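Open Day at the Donati Building
Visit report by Zyanya Camacho

The Donati building opens its doors once a year, in July, and this time I went with the morning group. The building used to be a wholesale showroom for tile and stone, and most of the ground floor still looks like one. Three tenants share it now: Sestus on the ground floor, Jerkiten up one flight, and Fledico in the long room at the back.

Doors opened at 9:30. A table inside the entrance had name stickers and a printed floor plan, which I needed, as the stairs are not where you expect them. Groups were kept to 18 people. Ours was full and left five minutes late.

Sestus cuts and finishes stone for counters and floors. The guide started in the slab store, where the pieces stand on edge in steel racks and each one has a paper tag with the quarry batch and thickness. A visitor asked how heavy they get. The largest on the rack that morning was marked at 600 pounds, and it is moved with a vacuum lifter on an overhead rail. We watched one slab go from the rack to the saw bed, then were walked out before the cutting began — the saw room is closed to visitors while the blade is running.

The polishing line was more interesting than I had thought it would be. Samples at each stage were set out on a bench, and we were allowed to handle them. The difference between the first two is easy to feel. Past the fourth I could only tell them apart by tilting them toward the window.

Jerkiten makes lamp shades and has 7 sewing stations along the street side. Two were in use. The operator nearest us was joining linen panels to a ring, and she stopped to show how the seam is hidden under the trim. The offcuts go into a bin by the door and visitors could take what they liked. I took a piece of green linen and have not found a use for it.

There was coffee on the landing at 11, and then we went down to the back of the building.

Fledico's room was the quietest part of the tour. The work there is done by hand with a pair of white plastic grippers, one held in each hand, and there is not much machinery to look at. The jaws are open and shaped like scoops, with black inside. At the rear of each one, just above the hand, sits a white cube printed with black-and-white square markers. The floor is gray marble, left over from the showroom years according to the guide, and the veining is worth a look even if the rest is not your subject.
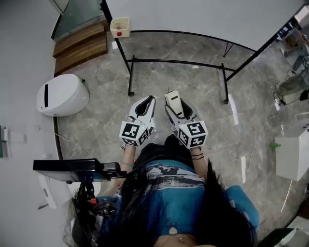

A gripper in each hand, with the tablet on its mount at left.

We had fifteen minutes in there, enough for a few questions. Someone wanted to know about the rent and did not get an answer.

The tour ended at 12:15 in the yard, where Sestus was selling seconds. Small marble boards were $18 and went quickly. A larger piece, big enough for a hall table, was marked at $700 and was still there when I left.

Parking is on the street only. The entrance has one step and a ramp to the side, and the upper floor can be reached by the freight elevator if you ask at the table. Closed shoes are required, and two people in our group had to borrow a pair of rubber boots before they could go into the slab store.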